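Section 6. Washing, Drying and Storing the Stilholm Table Cover

Read this section before the first wash. It applies to the white and natural Stilholm covers in all sizes. For the padded underlay, see Section 7.

Before the first wash

The cover ships with a light finish that keeps it flat in the box. Wash it once, alone, before you set a table with it. Cloth from the same batch can still vary a little in length, and most of the shrinkage takes place in the first wash. Do not trim or re-hem the cover until it has been washed and dried.

1. Remove the paper band and the plastic corner clips.
2. Check the hem on all four sides. If a stitch is open, do not wash the cover. Return it to Rizk in the original box.
3. Shake the cover out and place it in the drum unfolded.
4. Wash on a warm cotton cycle with half the usual amount of detergent. Use no softener.
5. Run one extra rinse.

Note: The care label is sewn into the short side, next to the size tag. If the label and this guide do not agree, follow the label.

Regular washing

1. Shake crumbs off outdoors or over a sink.
2. Treat stains first (see below).
3. Fill the drum no more than two-thirds full. A packed drum sets hard creases that are difficult to iron out.
4. Select the cotton cycle and a spin speed of 400.
5. Take the cover out as soon as the cycle ends.

Caution: Do not use chlorine bleach. It weakens the thread used in the hem and will turn the natural cover yellow in patches.

Treating stains

Work on a stain while it is fresh if you can. Old stains will often come out too, but may need two or three rounds. Start with cold water in every case. Hot water sets egg, milk and gravy.

1. Lay the stained part over a folded white towel, face down.
2. Wet the back of the stain with cold water.
3. Apply a small amount of liquid detergent, or the Clesside stain bar if you bought the care kit.
4. Wait 6 minutes.
5. Press the water and detergent through the cloth into the towel. Move to a clean part of the towel and repeat until no more color comes through.
6. Rinse, then wash as usual.

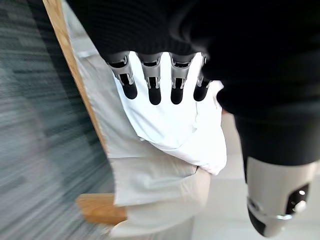 Rubbing is the usual cause of damage to a cover that is otherwise in good shape. It raises a fuzz on the surface that catches dirt, and the worn patch will show under side light even after ironing. Use pressure instead. Keep the fingers side by side and pointing down, as they are on the white cloth in the picture, and push straight into the fabric. Unlike that cloth, the cover should be spread flat and not bunched while you work. Lift, move over and press again – do not drag.

Note: Candle wax needs a different method. Let it harden, lift off what you can with the back of a butter knife, then place plain paper on both sides of the cloth and press with a warm iron. Change the paper often. Treat any dye left behind as an ordinary stain.

Drying

1. Hang the cover over two parallel lines or a wide rail. A single line leaves a crease down the middle.
2. Pull the hems straight by hand.
3. Take it down while slightly damp if you plan to iron.

You may tumble dry on low. Stop the dryer before the cover is fully dry. Covers dried on high can lose length, and this is not covered by the warranty.

Ironing

Iron on the back, from the center out. Use the cotton setting with steam. The Jeltine edging is heat-sensitive, so covers with this edging need a press cloth along the border and a cooler iron.

Caution: Do not iron over a stain. Heat may make it permanent.

Storage

Roll the cover on a cardboard tube with a diameter of at least 50 mm, or fold it loosely and refold it along new lines every few months. If you put it away after the summer and want it for November, wash it before storing even if it looks clean. Spills such as white wine and lemon juice dry clear and turn brown later. Do not store in sealed plastic.

Go to Section 7 for the underlay.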